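Caring for Medals, Badges and Dress Uniform at Home

Household Notes / Veterans and Families

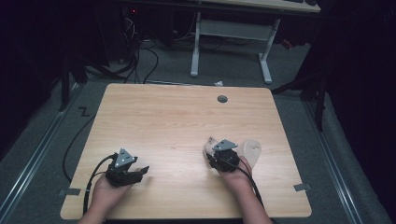

Service medals, badges and dress uniforms are often kept in ordinary homes, in drawers and wardrobes that were never intended for them. Most damage comes from well-meant cleaning, poor storage and careless handling. Members and families are asked to read the following before starting any work on these items. Choose a stable, well-lit surface at a comfortable height. A light wooden tabletop with rounded corners is suitable, as there is no sharp corner to catch a ribbon or a loose thread. Lay a clean white cotton towel over the wood before setting anything down.

Handling

Wash and dry your hands, or wear cotton or nitrile gloves. Hold a medal by its edges and support the ribbon with the other hand. Do not lift a mounted group by one end of the bar.

Cleaning

Dust medals with a soft, dry brush. Commercial metal polish should not be used – it removes fine detail and may lower the value of the piece. Silver dip is unsuitable for any medal with enamel or gilding. Ribbons should never be washed while attached. If a ribbon is faded or frayed, keep the original in a labelled envelope and have a replacement fitted.

Brass buttons may be polished with a button stick in place to protect the cloth. Work in good light and wipe away all residue.

Storage

Wrap each medal separately in acid-free tissue. Avoid PVC sleeves, rubber bands and adhesive tape. Certificates and discharge papers should be stored flat, in a separate folder. Attics, garages and basements are not recommended.

Uniforms should hang on a broad, padded hanger inside a cotton cover. Remove dry-cleaning plastic as soon as the garment is brought home. Empty the pockets, and take off pins and badges before storage, noting the position of each. Inspect woollen garments for moths every May and again before winter.

Records

Photograph the front, back and rim of each medal beside a ruler. Keep two copies of the photographs, one of them outside the home, and send a copy to your insurer if the items are listed on your policy.

Members may bring items to the Wakitura office on Thursday mornings for advice on storage. The office does not provide valuations.

Related pages
Replacing a Lost Medal
Care of Flags and Banners
Mounting Ribbons: Court and Swing Styles
Donating Service Papers

Contact us | Copyright Wakitura Veterans and Families Association | Back to top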